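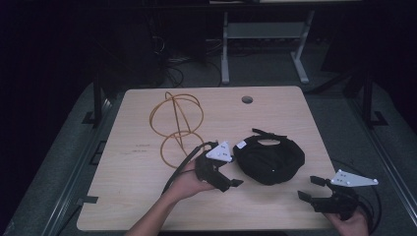
Skikberg is a small school for people who want to make things out of wire. We teach adults and teenagers to bend, loop, join and balance it, starting with a plain length of rod and ending up with something you'd be glad to have on a shelf. Most of our students come in thinking they can't draw, and plenty of them can't (neither can a couple of us!), but wire is very forgiving about that. A circle doesn't have to be perfect to be lovely. Look at the orange-yellow piece on the table, with one ring lying across the other and that straight wire cutting through the upper one on its way to a little peak. It's a handful of loops, and it still makes you want to walk around to the other side and see how the shape changes. Even the faint shadows on the wood are part of the fun.

How we got started

Skikberg was started by Noreen Lashari, who had been making wire figures at her kitchen counter in Skodcombe for years and giving them to anybody who stood still long enough. Birds, mostly. Then bicycles, then a long stretch of chairs (tiny ones, dozens of them, all slightly different). A neighbor asked to be shown how the chairs were done, then asked if she could bring her sister, and before long the kitchen was full every week and dinner was getting pushed back to nine o'clock.

The first proper course ran in October with 13 people in a borrowed room. We had two pairs of good pliers and a lot of bad ones. Everyone made a fish. Some of the fish were wonderful and one looked a good deal like a shoe, and its maker loved it so much that she came back and made a matching one. We still have photos of the whole school of fish hanging in the window, turning in the draft every time the door opened.

That group told their friends, and we've been growing at a comfortable pace ever since. We have our own place now, 1190 square feet of it, with good shelves and a sink that works.

What we teach

Our beginner course is called Limura, a name Noreen made up for a wire creature she once built that wasn't clearly any one animal. It seemed to suit a class where you're encouraged to let a shape turn into something you didn't plan. You don't need any experience. We begin with rings, because so much can be built out of rings. You make one, then another that's bigger, then you see what happens when they lean on each other. Do they touch in one place or two? Does the top one slide? Would a straight piece through the middle steady it or just look good? People get very absorbed in this. We've had to turn the lights off and on to get a class to go home.

After rings we move on to joins. There are many ways to fasten wire to wire, and we teach wrapping first, by hand, with thin wire over thick. It's slow at the start and then all at once your fingers have it. Hooked ends come next, then hidden joins, then hinges for anyone who wants a piece that moves. By the last session everybody is working on an idea of their own and the room gets wonderfully noisy.

Our second course is called Dhanial and is for people who have finished the first one or who already work with wire at home. It's all about standing pieces. Getting a drawing in wire to stay up by itself is a puzzle we never get tired of. We look at weight, at where the feet go, at how a tall piece can lean a long way and still be perfectly steady. We also spend a whole session on looking at work from the back, the top and down at table level, which sounds odd but changes how you build. A pair of stacked rings can read as a figure eight from one seat and as a tipped-over hat from another.

We also run open tables. There's no lesson at an open table. Bring whatever you're working on, sit where you like, ask for help when you want it. Students from every course turn up to these, and the best part is how quickly people start passing pieces back and forth. Somebody is stuck on a wing, somebody else has just solved a handle, and the two problems are often the same problem!

The tables

We're a little proud of our tables, so they get their own section. The tops are pale wood with rounded corners, set in gray metal frames, and we wouldn't trade them for fancier ones. A light surface is great for wire work. You can see the outline you're making straight away, and the shadow too, and a shadow is a very good teacher. If you aren't sure whether a loop is lopsided, check its shadow. We often ask people to trace theirs onto paper at the end of a session and take it home, and some students have ended up liking the tracings as much as the sculptures. (One has a whole hallway of them, framed.)

There's a round hole toward the back of the tabletop, the kind meant for running cords through. Beginners drop their wire ends down it. So do the rest of us. Please fish yours out with the long tweezers by the door and put it in the scrap tin.

The floor is dark carpet, which makes for a quiet room and a warm one. Bits of wire do love to hide in carpet, so we ask everyone to keep shoes on all the time, including people who have only popped in to collect somebody. We go over the floor with a magnet on a stick after class, and again before the next one. Not every wire sticks to a magnet, so a bright lamp held low comes out as well.

Color, or why there's so much orange

You'll see a lot of strong color in our students' work. We like it. Bare wire is beautiful, but a bright line against a pale table is easier to follow, especially when you're new and your eyes are still learning which loop goes in front. Orange and yellow have become the house favorites. Greens get used for plants and then for everything except plants. We buy our everyday practice wire in 500-foot coils, and the day a new coil is opened is a good day around here. Everybody wants the first length.

Our scrap gets used too. Short ends go into the tin, and the tin gets tipped out whenever we feel like making something together. So far it has turned into a chandelier (not a working one), a very long caterpillar and a map of Skodcombe with the river in blue. The map is missing most of the east side of town. If you live over there, come and add your street!

What a class is like

Sessions are relaxed. We put out the wire and the tools before you arrive, the kettle goes on, and for the first few minutes people mostly wander around looking at what was left on the tables last time. We love this part. Works in progress stay out if there's room, so you might sit down beside someone else's half-finished horse and get an idea from the legs.

The teacher does a short demonstration, then you get going. We don't hand out patterns to copy. There's usually a starting point, such as "two rings and one straight line" or "something that looks heavy and isn't," and people head off in all directions from there. At the end, anyone who wants to can put their piece in the middle for everyone to see. You never have to. Most people do by the second week.

Things to bring:

Clothes you can move your arms in
Reading glasses, if you use them for close work
A soft bag or pouch for small things, so your keys and rings aren't loose on the table
A box for carrying your piece home
A hair tie for long hair

We supply pliers, cutters, safety glasses, gloves and all the wire for both courses. If you have your own pliers and you're fond of them, bring those too, with your name on the handle. A strip of bright tape works well.

Getting finished pieces home

We get asked about this so often that it may as well be on the page. Wire travels better than you'd think, as long as nothing is pressing on it. Wide, open shapes do best in a box a little larger than they are, with something soft tucked around the outside and nothing stuffed through the loops. Stuffing pulls the rings out of line. If a piece does get bent on the way, don't panic and don't start squeezing. Set it down on a flat surface, look for the place where the bend begins, and ease it back from there a bit at a time. Or bring it to an open table and we'll do it together.

Who we are

Noreen still teaches every Limura course herself and says she'd be jealous of anyone else who got to do it. She is happiest with the very first session, when people pick up a length of wire as though it might bite them, and an hour later are holding it up to the light and squinting. The rest of the teaching is shared among former students, which means that whoever is helping you once made a wobbly first ring in the same room. We've kept many of those early pieces on the top shelf. Ask to see them. They're full of life, and a few of us still think they're the best things we've made.

Come and see us

You're welcome to drop in during any open table and have a look around before signing up. Pick things up! Nearly everything on the lower shelves is there to be handled, and wire makes more sense once you've felt how springy it is. If a piece has a tag on it, it belongs to somebody, so please leave that one where it is.

Places in the next Limura course can be booked at the front desk or by phone, and gift places are available for friends who would never sign themselves up. Dhanial students should bring one finished piece to their first session, any size, any state of repair.

Page updated Feb 10, 2020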